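About Us

Stanirby Community Language School

We teach languages to grown-ups. Some of our students are moving abroad, some married into a family that talks very fast at dinner, and some just heard a song once and wanted to know what it meant. All of them are welcome, and we love teaching every one of them!

The school started over the Vurdale bakery with one evening class in Turkish. Berkay Güler had been helping a neighbor get ready for a summer with her in-laws, and she brought a friend, and the friend brought a cousin, and by September there weren't enough chairs. We now teach Turkish, Spanish, Portuguese, Polish and Korean, in the old Tokgöz building across from the post office (the one with the green awning, and yes, the door sticks, so give it a good push).

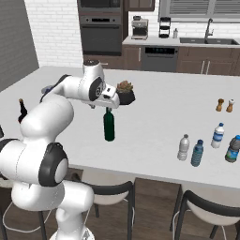 The Turkish Department

Turkish is still our biggest department and the one we get asked about most. People come in worried about it. They've heard that the words get very long, and it's true, they do! But the long words are built from small pieces that click together in a steady order, and once you've learned a handful of those pieces you start reading signs and menus and feeling pretty pleased with yourself. Most of our beginners are making their own sentences by the second lesson. They're short sentences, usually about tea.

We start with talking. The first four weeks are nearly all out loud: greetings, family, food, asking the way, saying you didn't understand and could they please say it again. We bring in grammar when somebody asks the question that needs it, and somebody always does. Vowel harmony tends to show up in week three, when a student notices that "in the house" and "in the room" don't end the same way (evde, odada) and wants to know what's going on. That's one of our favorite evenings of the whole course.

A beginner course runs for 48 hours of class time, two evenings a week, starting at 6:30. Classes are capped at 12, so everybody gets to speak, including the people who would prefer not to. You'll want a notebook. The course book is included, and so is the Oromton word list, which Berkay put together over several years and named after a street he used to live on. It has the 900 words we think you'll use the most, sorted by where you'd use them: at the bus stop, at the doctor, at a wedding, on the phone with the landlord. We don't test you on it. Plenty of students keep theirs in the car.

After the beginner course you can go on to Turkish 2 and Turkish 3, or join the Reading Table, which meets once a month and is working its way through short stories at a very gentle speed. One page can take an hour. We once spent most of an evening on a single proverb, and the group still brings it up.
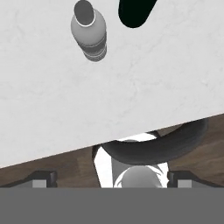
Berkay Güler tells every new class that he'd much rather hear a wrong sentence than a quiet room, and that he made every one of these mistakes himself in the other direction when he was learning English. "I said 'I am boring' for two years," he says, "and people were very kind about it."

That's pretty much how all our departments work. Teachers correct what gets in the way of being understood and let the small stuff wait. If you miss a class, you can sit in on the other group that week, no need to ask first. If a level turns out to be too easy or too hard, tell us in the first two weeks and we'll move you.

We also run a lending library with 600 books, from picture books and comics up to some fairly serious novels. Students can borrow three at a time. The Polish shelf is the smallest and we would dearly love to fix that, so if you have Polish paperbacks looking for a home, please bring them by.

New courses start in September and again in February. The office is open from 3:00 until the last class lets out, and you're welcome to drop in and listen to a lesson before you sign up. Come up the stairs and turn left at the coat rack. You'll hear us.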